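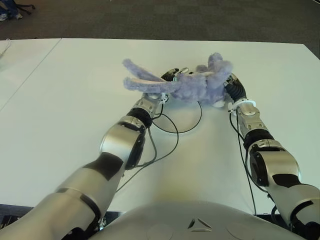

Anathi Molefe says the Delić was the first pendulum she could read without squinting at it, and that she had nearly given up on dowsing before a friend lent her one.

Delić Pendulum and Chart Set

We hear that sort of thing a lot in the shop and it never gets dull! So many people buy a very light crystal on a very thin chain, find it jitters about all over the place, and decide they haven't got the gift. Quite often all they need is a bit more weight. The Delić has a brass bob, turned to a long teardrop with a proper point, and when it swings you know it's swinging.

In the set
- Brass pendulum on a fine cable chain, with a small bead to hold at the top
- Folded chart, printed on both sides
- Drawstring pouch in undyed cotton
- Booklet by Murray Pearce, stapled, pocket size

The chart is the part I get most excited about. One side is the ordinary half circle with yes, no, maybe and ask again, drawn large enough to use by candlelight. The other side has the alphabet in a fan, the months of the year, the moon's phases and a blank ring for you to fill in yourself (pencil works best, the paper has a slight tooth to it and takes rubbing out very well). I've had herbs on mine, then names for a kitten, and at the moment it's the rooms of the house, which was for a lost ring. The ring is still lost, but we did find a pair of reading glasses behind the airing cupboard, and I was very pleased to have those back.

Picking a chain length

The chain comes long on purpose. Hold the bead between finger and thumb and let the chain hang, then slide your grip down until the swing feels lively. A short chain gives you quick little answers and a long one gives you big lazy ones. If you settle on a length you love, send the pendulum back to us and we'll shorten it and fix the bead again for nothing, you just pay the postage one way. Most people don't bother and simply wind the spare round a finger.

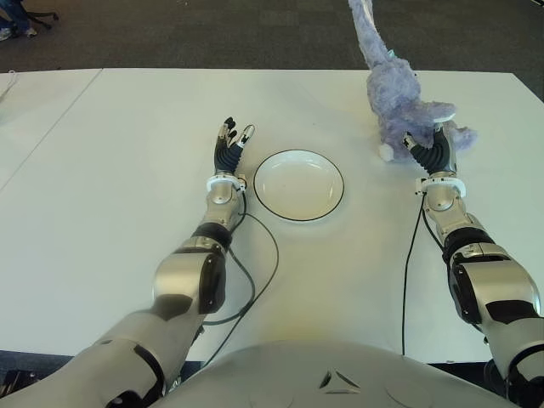 4 min read

Getting started with your Delić

Give it a rinse under the cold tap when it arrives and dry it straight away, brass spots if you leave it wet. Some of our customers like to leave it on a windowsill overnight under a full moon, some pass it through incense smoke, and some put it in a pocket and carry it about for a week. All lovely. Murray's booklet has a page on each, and he is firmly in the pocket camp.

Next, find out how it says yes. Rest your elbow on something solid, hold the point over the middle of the chart and ask it to show you. For a lot of people yes is a swing towards and away from the body and no is side to side, but plenty get circles, and left-handers often tell us theirs goes the other way about. Write down what you get inside the front cover of the booklet, there's a space for it. Then ask a few things you already know the answer to. Is my name such and such, was I born in July, that kind of question. It feels a bit silly and it does help you settle.

Keep your questions plain. "Should I move or stay and what about the job" is really a whole handful of questions and the poor thing will just wobble. Ask about one matter, wait for the swing to come to rest, and then ask the next. If you're tired or cross, put it back in the pouch and have a cup of tea.

We should say that a pendulum is for reflection and enjoyment. Please don't use it in place of a doctor, or to pick your investments.

Where it's made

The bobs are turned in a small workshop in Grusley, in batches of 1,000, and each batch is a tiny bit different in colour. The last lot came out quite pink and sold very fast - the present one is a warmer yellow. If you're buying a second to match one you already own, tell us when you bought it and we'll have a rummage. The charts are printed in Skastton on a heavy cream paper that folds flat and stays flat, even after months in a handbag.

Looking after it

Brass darkens with handling and I think it looks all the better for it. If you prefer it bright, a soft cloth and a dab of lemon juice will bring it back, then rinse and dry. Keep the chain out of the lemon. Don't use a polish with grit in it, it will blunt the point over time.

Goes well with

The Tedel casting cloth, for anyone who uses runes as well, and the Tedel moon diary, which has a pocket at the back that fits the folded chart exactly.

Replacement charts are sold singly. Spare pouches are back in stock too, in the undyed cotton only, as the blue ones have gone to the dyer and we're waiting to hear.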